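What I'm spending on grippers this year 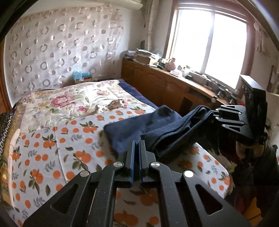 Photo: Kellport home sessions, bedroom, folding

I've been putting off writing down the budget for the second half of the year, so I'm doing it in public, where I'll be embarrassed if I ignore it.

The work right now is cloth. Two hand-held grippers, one per hand, a dark navy piece on top of a flowered quilt, fold it, shake it out, fold it again. I chose bedrooms over a bench in the shop and I still think that was right, but it changes what you have to buy. Everything has to fit in one bag and go up a flight of stairs.

I have 2000 dollars until January. The biggest item is a third gripper from Prikov, same model as the pair I use now. I only ever hold two at once. The third is a spare, and I should have bought it at the start. Last spring a linkage pin went and I lost 5 working days waiting on a part.

Next is finger strips. The blue facing on the inside of the fingers is the part that touches the fabric, and it wears. Tsolakis sells replacements in packs of 40, and one pack should see me through to winter. I tried cutting my own from sheet. The edges lifted.

Then storage. I was filling drives faster than I planned for, and I was also lazy about clearing them. I'm going to buy one large drive and try being less lazy before I buy another.

What I'm leaving out is the Grulia arm. I had the quote open on Sunday for most of the afternoon. It would take the whole budget and then some, and I don't have a table I'd trust to hold it. I'd also need a second power supply and somewhere to put the thing when guests come. It goes on next year's list.

I've set a little aside for shipping, which I forgot last time. The Prikov order goes in first, and they're quoting 3 weeks.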